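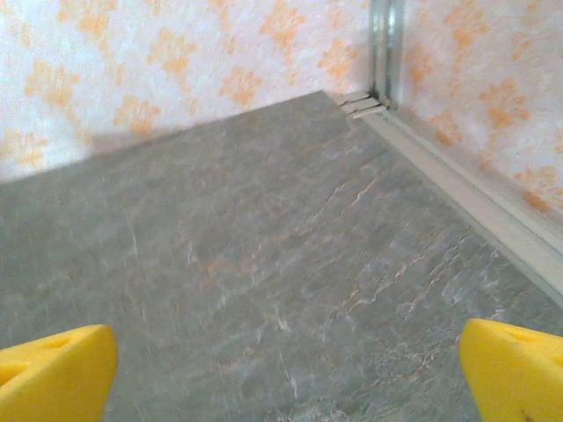 Deirdre Doherty wants to know if a machine can sweep a corner yet, and if the answer is no, why she should read a set-up guide for one. Fair enough! My answer is "sort of, and it depends on the corner," and this section is where I try to get you to the good side of that.

Search this guide Enter a word or part number Go

Section 5: Teaching the Trodeo arm your corners and baseboards

I've been running the Trodeo on household chores since last March, and corners are still the thing it's worst at. Open floor is easy. You could practically do open floor with a wet rag on a string. But where two walls and a floor come together you've got a post or a strip, some trim with ridges in it, a shadow along the bottom of the wall, and a pattern on the paper that the software would love to mistake for dirt. So go slowly with this part, and do it before you let the arm wipe anything for real.

Before you start, you need the arm powered up, the Bastelton base clamped down, and Section 4 (homing) finished. If you skipped Section 4, go back. I'll wait.

1. Clear the corner you want to teach. Everything off the floor, cords too.

2. Turn on the overhead light and close the blinds. A bright stripe on a metal strip or a shiny baseboard will move with the sun, and the arm will think the wall moved with it.

3. Open the fingers all the way and bring them in low, pointing at the corner. Stop while there's still plenty of floor between the tips and the trim.

4. On the tablet, tap Learn Edge. Trace the line where the floor meets the trim with your finger. Trace the bottom of the trim, not the wallpaper above it.

5. Do the other wall the same way. If one side has a baseboard and the other doesn't, say so in the Wall Type box. I left mine on "same both sides" for a week and wondered why it kept stopping short.

6. Tap Pattern and pick Busy for flowered paper or veined stone floors, Plain for everything else. With veined floors, run this one twice. Mine spent an entire evening trying to pick up a streak in the stone – very determined, very wrong.

7. Press Dry Run and keep your hand near the stop button. The arm should creep up to the corner, pause, and back out without touching either wall.

8. If the dry run is clean 4 times in a row, save the corner and give it a name you'll recognize later.

CAUTION: Don't put a cloth or brush in the fingers until step 8 is done. Wallpaper tears easily and trim ends catch on everything.

CAUTION: Keep kids and pets out of reach of the arm during a dry run. Slow is still strong.

Note: If you see error 496, the arm has lost track of one wall. Clear it, back the fingers out by hand and start over at step 3. Restarting the tablet doesn't help, and I've tried it more times than I'd like to admit.

Note: Ridged baseboards will hold dust in the grooves however well you teach the corner. The fingers are too fat to get in there. I still do mine with an old toothbrush, and I think I'll be doing that for a good few years. Wiping the flat part, though? It's decent at that now, and I'm happy to hand it over.

Next: Section 6, Wringing out the cloth (bring a towel)

Shares 5 Comments 4

Samah Ashour
Step 6 saved me. I had it on Plain with a flowered wall and it kept poking at the petals.

Harvey Chisholm
Does Learn Edge work if the trim is the same color as the floor? Mine keeps drifting up the wall.

Pádraig Dunne
Harvey, stick a strip of painter's tape along the bottom while you trace it, then peel it off before the dry run. Worked on my kitchen.

Deirdre Doherty
OK, I read it. I'm keeping my broom, but I'll try the dry run on the hall corner this weekend.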